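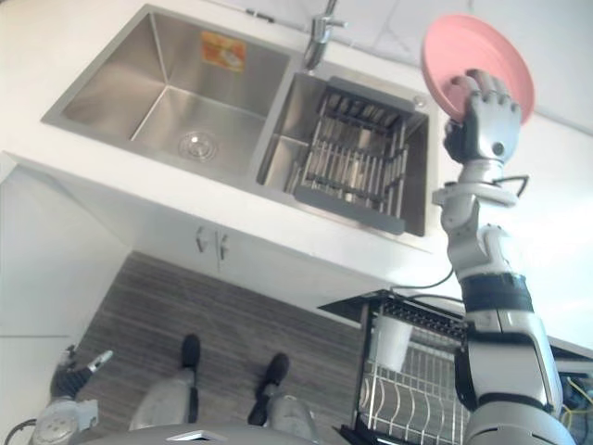 # Likidbridge 厨下净水器，用了八个月

机器价格2,000元，装在水槽柜里，接在冷水管上，过滤后的水从原来的龙头出来，不用另外开孔。我一月份装的，现在用了八个月，中间换过一次滤芯。先说结论：可以买，但如果你主要是想解决水垢，不要买这一款。

## 为什么换

之前用的是 Kowalczyk 的滤水壶。壶本身没有问题，滤芯77元一个，一个月一换。麻烦的是等。做一锅汤要接两次，每次站在旁边等它滴完，后来煮饭和洗菜就直接用自来水了，只有喝的水才过滤。夏天水里的氯味比较重，米饭能闻出来，这才想装一台大的。

当时比较了两种。一种是反渗透，过滤得最彻底，但要接电、要排废水，还要在台面上多装一个小龙头。另一种是活性炭加超滤，不用电，没有废水，水里的矿物质基本保留。我家台面不想再打孔，柜子里也没有插座，所以选了第二种。Walurura 也有一款类似的，价格便宜一些，但是滤芯要关总阀才能换，就没有考虑。

## 安装

包装里有主机、三支滤芯、两根软管、一个三通、生料带和挂板。没有扳手，需要自己准备一把活动扳手。说明书是折页，图画得比较小，进水和出水的箭头要对着灯才看得清。机身上也有标记，蓝色进，白色出，按机身上的来就行。

步骤不复杂：

1. 关冷水角阀，打开龙头放掉余压。
2. 拆下龙头的冷水软管，下面放一个盆。
3. 角阀出口接机器进水管，机器出水管接龙头冷水软管。
4. 挂板用四颗螺丝固定在柜体侧板上，主机挂上去。
5. 慢慢开角阀，检查每个接口。

我花了一个下午。大部分时间用在拆旧软管上，螺母锈住了，喷了除锈剂等了一会儿才拧动。第一次通水时进水口有渗漏，拆下来发现垫圈装歪了，重新放正以后就不漏了。建议装完以后在柜底铺几张厨房纸，第二天早上再看一次，比用手摸可靠。

新滤芯要冲洗，说明书写的是十五分钟。前面几分钟的水是灰黑色的，是炭粉，正常。我用桶接了拖地。

柜子空间要提前量。主机的高度没有问题，问题是换滤芯时要把滤芯往下抽，下面要留出一掌的距离。如果你家柜子里有下水弯管、垃圾处理器或者抽拉架，最好先用一个差不多大的盒子比一下。我把原来放在那一侧的洗涤用品都挪走了。

## 水的味道

氯味没有了，这一点很明显。我让家里人分别喝了过滤前和过滤后的凉水，都能分出来。烧开以后差别小一些，泡绿茶能喝出来，泡红茶基本喝不出来。米饭没有之前那种味道了。

水龙头停用一整夜以后，早上第一杯有一点塑料味，前两个星期比较明显，后来淡了。我现在的习惯是早上先放半分钟，放出来的水用来洗抹布。

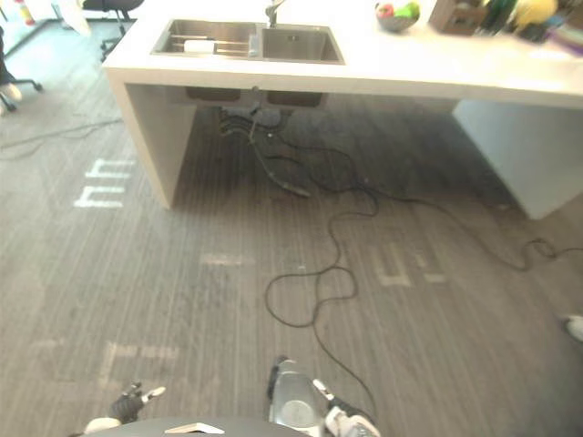 水垢没有改善。电热水壶底部还是两三个星期结一层白的，跟以前一样。这不是机器坏了，这类滤芯本来就不去除钙镁。商品页面上写了“保留矿物质”，意思就是水垢也保留。很多差评都是因为这个，买之前要看清楚。

有人喜欢用 TDS 笔来测净水器。我也测了，过滤前是386，过滤后几乎没有变化。TDS 笔测的是溶解在水里的离子，余氯的气味、铁锈颗粒这些它反映不出来，所以用它来判断活性炭机器好不好没有意义。想看余氯可以买试纸，一小瓶能用很久。我每个月测一次，滤芯用到第五个月时试纸还没有变色，到第六个月有一点浅粉色，就换了。

## 水流

流量比原来小。原来龙头开到最大会溅水，现在开到最大刚好不溅，洗菜够用，接一大锅水要多等一会儿。因为冷水全部经过机器，洗碗冲盘子用的也是过滤水，有些浪费滤芯。如果家里洗碗量大，可以在三通上多接一路，洗碗走不过滤的那一路，不过那样就需要一个双出水的龙头，又是一笔钱。

另一个办法是平时洗碗把龙头往热水那边拨，热水不经过机器。缺点是热水器会点火，燃气费要算进去。我试过几天，觉得麻烦，没有坚持。

滤芯快到期时水流会再小一档。我住在 Brollencombe 的老城区，水管比较旧，最前面那支滤芯拆下来是铁锈色的。住新小区的话应该会用得更久。

## 换滤芯和后续费用

整套滤芯608元，三支一起卖。前置那支可以单独买，但是店里经常缺货。官方建议六个月换前置，一年换另外两支。我第一次只换了前置。

换的过程很简单，握住滤芯向左转，往下抽，新的推上去向右转到底，听到一声响就可以。机头有自动止水，不用关阀门，但是会滴下来一点水，下面垫块毛巾。

跟滤水壶比，滤芯的钱少了一些，再加上煮饭洗菜也用上了过滤水，我觉得合算。不过前期一次要拿出2,000元，租房的话要考虑搬家时能不能拆走。拆走是可以的，把原来的软管留着，接回去就行。侧板上会留下四个螺丝孔。

## 做工

外壳是白色塑料，用手按侧面有一点软，挂在柜子里没有影响。接头是金属的，螺纹没有毛刺。挂板偏薄，装三支满水的滤芯以后能看到轻微的变形，八个月下来没有继续变化。我在下面垫了一块木块，心里踏实一些。

提醒换芯的是一个手动拨盘，上面印着一到十二月，自己拨到下次更换的月份。不用电池，也不会响，需要自己记得去看。柜门平时关着，我就忘了，是水流变小才想起来的。后来在手机日历里设了提醒。

客服问过一次，就是进水口渗漏那次。星期四晚上发的消息，第二天上午回复，让我拍接口的照片，又补寄了两个垫圈，没有收费。垫圈到的时候我已经修好了，留着备用。

## 优点和缺点

优点：

- 去氯味效果明显
- 不用电，没有废水
- 不用在台面上开孔
- 换滤芯不用关阀门

缺点：

- 不减少水垢
- 流量变小
- 说明书的图太小
- 挂板偏薄
- 前置滤芯单买经常没货

## 适合谁

自来水硬度不高、主要嫌有味道的，可以买。水垢很重的地区，建议直接看反渗透，或者在入户的位置加软水机。一个人住、每天只喝几杯水的，滤水壶就够了，没有必要装这个。

如果准备买，下单前量一下柜子，确认角阀能不能关死。老房子的角阀很多已经关不严了，那样就要先关总阀，顺便把角阀一起换掉。生料带包装里给的那一卷很短，五金店再买一卷备着。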